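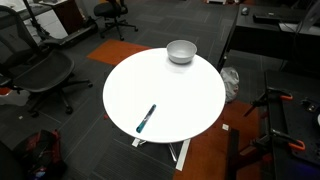 Wilma Maes has been mediating arguments between neighbors in Mellport for most of her working life, and she would like people to stop telling her that a round table helps.

"I've had screaming matches at round tables," she says. "I had a man walk out of one in June and come back for his coat and scream some more. The shape of the table did nothing for him."

I went to see her because her office, which settles disputes over fences, noise, trees and shared driveways, reports very good results. Of the 117 cases it closed last year, 90 are listed as resolved. The city likes that number and has put it on a leaflet. I wanted to know what "resolved" means when the two parties still live nine feet apart.

Maes doesn't pretend the word is a strong one. "It means they signed something. It means neither of them called us again before we closed the file."

And how long is the file open?

"Forty-five days after the signature."

That seems short to me. A hedge grows back. A dog that was kept in at night for six weeks gets let out again when the weather turns. I put this to her, and she agreed, faster than I expected, that some of the 90 are probably not speaking and a few are probably back to banging on the wall. The office has no money to call them a year later. She has asked for it twice.

"If you want me to say it's peace, I won't say it," she says. "It's a pause. Some pauses last until somebody moves."

Her colleague Hendrik Mulder is more of a believer. He came to mediation from family court, where he worked as a clerk, and he talks about the sessions warmly, sometimes in phrases I suspect he has used on visitors before. People want to be heard. Anger is a request. I asked him for a case where being heard had been enough, with nothing else changing, and he told me about two households on Wuyts Street who fell out over a shared gutter.

"They'd spent 13 years blaming each other for the damp," Mulder says. "She thought he'd blocked it on purpose. He thought she was telling the whole street that he had. When they finally said it out loud, you could feel the air go out of it."

Who fixed the gutter?

"Well, the city fixed the gutter."

So something else did change. Mulder laughed at that and said I sounded like Wilma.

I also spoke to someone who had been through the process and didn't think much of it. Krishnamoorthy Suvarna runs an alterations shop under an apartment whose tenant plays the drums. He went to three sessions. The agreement he signed says the drumming will stop at a "reasonable hour," and he is still annoyed about the word.

"I said, put a time. They said it's better if we leave room for good faith. I don't have good faith, I have customers." The drummer, he says, now stops at nine on most nights and at eleven on the others. His case is one of the 90.

Maes wouldn't discuss his case, but she did talk about vague wording. She doesn't like it either. According to her, mediators reach for it late in the afternoon, when everyone is tired and a clear number might tip one side into leaving. "You tell yourself you're being flexible. You want to go home."

She'd rather see fewer agreements and plainer ones, even if the leaflet looked worse. She would also drop the personality questionnaire the office bought from a firm called Astetti, which sorts people into four conflict styles. I filled one in while I waited for her and came out as a Harmonizer, a result that surprised both of us.

What does work, then? I asked it several ways, and her answers kept getting smaller. Seeing people separately first. Walking over to look at the actual fence. Getting both sides to bring their bills, so that the argument is over a figure and they can stop arguing over who lied. Ending the first meeting early, before it turns.

"And sometimes I tell them it can't be mediated," she says. "He wants the tree down and she wants it up. There isn't half a tree. Go to a judge."

The office doesn't keep count of those. They're entered as "referred," and they don't appear on the leaflet.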